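Does a cold shelf make vegetables last? Storage habits in two student halls

Project report by Akua Essien
Supervisor: Dr Rathnayake

Background

Most advice on food waste starts from the claim that people throw food away because they store it badly. I read this in leaflets, on the Druvcombe council pages and on the back of a salad bag, and not one of them said where it came from. The aim of this project was to see whether the claim holds up among students in Luvside and Birnside halls.

Method

I sent a short survey to 503 residents in September and got 337 replies. That sounds healthy, but people who bother to answer a survey on food waste are likely to be people who already think about it. I also asked 32 residents to keep a waste diary for four weeks, writing down each vegetable they threw out, where it had been kept and why it went in the bin. Eight dropped out before the end and their diaries are left out of what follows.

Results

Nearly everyone who answered said they knew which vegetables belong in the fridge. The diaries tell a messier story. Potatoes turned up in fridges, cucumbers on windowsills, and the same person would often keep the same thing in two places in the same week.

What I could not find was a clear link between where a vegetable was kept and whether it was eaten. The reason given most often was a change of plan: a late lab, a takeaway, a weekend at home. Bad storage came well behind. One diary says only "forgot I had it" on three separate pages, which I have counted as a change of plan, though I am not sure I should have.

Aubergines, courgettes and peppers were the hardest to judge. The guidance I read disagrees with itself, with some sources saying a cool cupboard and others the warmest part of the fridge. Diary keepers had mostly put them wherever there was room.

Limits

The diaries rely on people being truthful about their own bins. I did not measure fridge temperatures, and I would want to before saying anything firm about spoilage. Luvside kitchens are also shared by more people than Birnside ones, so comparing the two halls is shaky – I have avoided doing it.

Next steps

A repeat in the spring term, with a thermometer in each fridge and a simpler diary sheet.

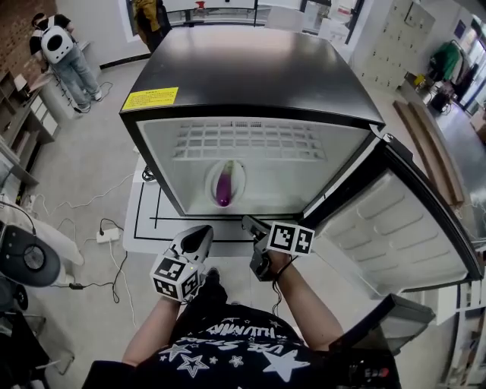
Figure 1. Aubergine in a mini fridge, door open.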